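October 11, 2023
Momcombe bench, block-and-basket task, collection notes
Written up by E. Tijani. G. Fraser on the second half of the session.

Aim for the session: add teleoperated demonstrations of "red cube into basket" to the Toltmont set, with the red cylinder and the green ball left on the cloth as distractors. Previous policy confuses cube and cylinder when the approach is from the far side. Seija thinks the wrist view is to blame, as both are the same red and the wrist camera often has only part of the cylinder in view at the moment the fingers close. I agree it is the first thing to check.

Went through the wrist stream before doing anything else.

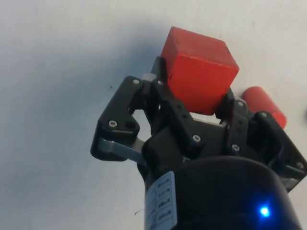 Wrist view, cube between the fingers, cylinder on its side and partly behind the right finger.

In views like this one the cylinder has very little outline to go on. If the model is keying on red area alone it will do badly here. Rozália wants a mask channel added. I would sooner fix the spread of start positions first and see what is left over.

Labelling rule, agreed with Gordon: "grasp" starts at the first wrist image in which the cube is between the fingers and stays there for 10 images after. Contact with one finger only does not count. The old rule used commanded finger position, which put the label early whenever the operator closed slowly. The old episodes will have to be relabelled; Bent has a script for it but it was written against the June format and needs the new field names.

Exposure on the wrist camera is to be locked from now on. On auto, the white cloth drives it down and the shaded side of the cube comes out too close to the cylinder in colour.
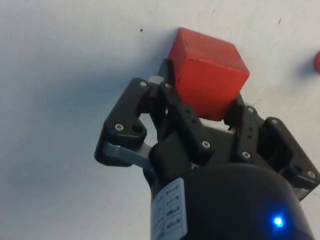
Second point from the wrist stream: objects that only just enter at the side. The annotation tool asks for a box on every visible object, and people have been skipping slivers. Decision: box it if any of it can be seen, and tick "truncated". Do not guess at the hidden part. Seija to change the wording in the Unetham guide, which at present says "clearly visible" and leaves it open.

Start layouts. We have been far too tidy. Most of the set has the three objects in a row with even gaps, basket to one side, and the policy has very likely learned the row. The fixed camera view makes it plain enough.
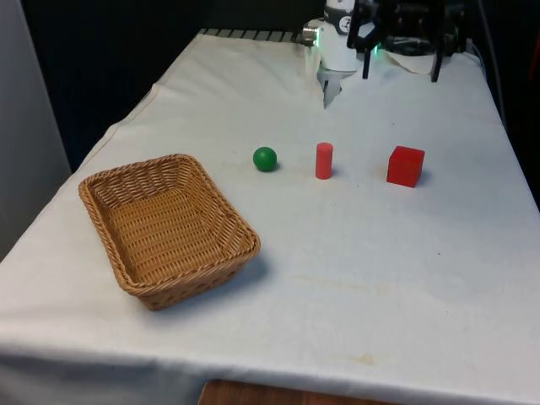
Proposal for the next block: draw the layout from the random sheet, including cylinder on its side, ball in front of cube, and cube close to the basket rim. Basket position to vary as well, but kept within the region the arm can reach without the elbow warning. Cloth is to be pulled flat between layouts, not between episodes. Stains and specks stay as they are; I do not want a perfectly clean background in training and a marked one in test.

Session count: 86 episodes kept, 7 rejected. Of the rejected ones, 2 were operator error (wrong object named in the prompt field) and the rest had a time offset between wrist and fixed streams. The offset is constant within an episode, so they may be recoverable. Moved to the Paquette folder, not deleted.

Gordon asked whether short lifts should be kept where the cube is set down again away from the basket. Yes, but tagged "partial" and kept out of the success split. They are useful for the grasp head and harmful for the full task if mixed in untagged.

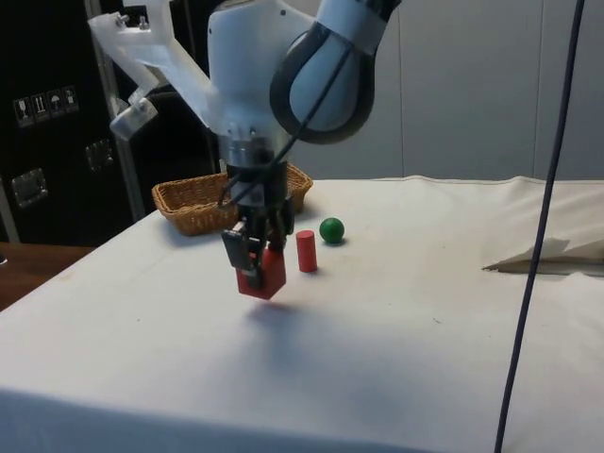 Fixed camera, cube held just clear of the cloth. Cylinder upright, ball behind it to the right.

Clearance is hard to judge from the wrist stream alone at this height. The shadow under the cube in the fixed view is the better cue, so annotators should have both streams open when marking "lifted". Gordon marked a batch from the wrist only and a batch with both, and the wrist-only labels were consistently late. Redo the first batch.

To do:
Bent: field names in the relabelling script, then run on a copy.
Seija: guide wording for truncated objects.
Rozália: estimate what the mask channel costs in training time before we argue about it again.
Me: random layout sheet, exposure lock, check stream offset on the rejected episodes.

Open question: whether "partial" episodes should carry the same prompt text as full ones. Left with Gordon.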